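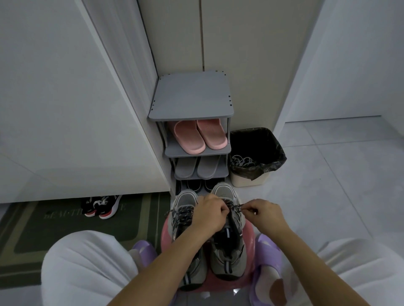 May 29, 2018

Shoelaces all day. I honestly didn't think a person could have this many opinions about shoelaces, but I have them now, and I'm going to put them somewhere so I can stop telling Lefteris.

The plan for this week is to show the robot how to lace a sneaker by doing it ourselves, by hand, over and over, with everything recorded from head height. Kornél wants slow, clean pulls with both hands where they can be seen the whole time. Easy to say! The second I stop thinking about it I go fast, and my left hand wanders over the top of the right one, and then that whole stretch is no use to him. He was nice about it. He just played it back to me and said "where did your thumb go?" and I had to admit I had no idea.

Sitting low helps. You get the shoes on something between your knees, toes pointing away from you, and your elbows sort of lock in against your legs and you can't flap about so much. My back hates it, though – I was walking like my grandmother by lunch.

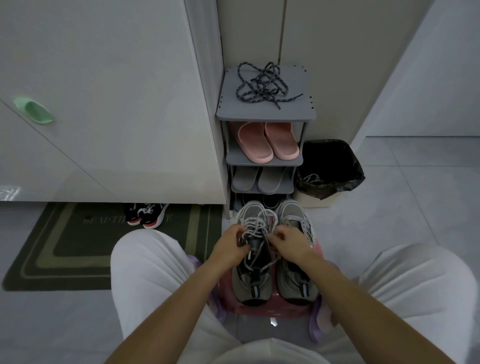
The thing I keep getting wrong is the slack. When I lace my own shoes I leave a big floppy loop and yank it through at the end, and I've done that since I was 7 or so without ever noticing. Anastasia says the loop is fine as long as I do the same thing with it each time, because the robot is going to copy whatever I do, including the silly bits. Panagiotis says no loops at all, keep it tight. They went back and forth on this over coffee for so long that mine went cold, and I still don't know who won. I'm doing loops until somebody tells me to quit.

Erick had a go at the remote control rig in the afternoon, just to compare. Oh, it was painful! Those grippers are fine with a block or a cup, but a lace end slides right out, and he spent ages on one eyelet with his tongue sticking out. He did get it in the end and we all cheered like it was a soccer game. He's asked for stiffer tips on the laces, and I'd like that too, my fingertips are sore.

We're at 23 good ones now. Kornél would like a lot more before June and I said sure, which was the coffee talking. Tomorrow I'm bringing the cushion from the couch.

Must call Mom back. Also out of milk.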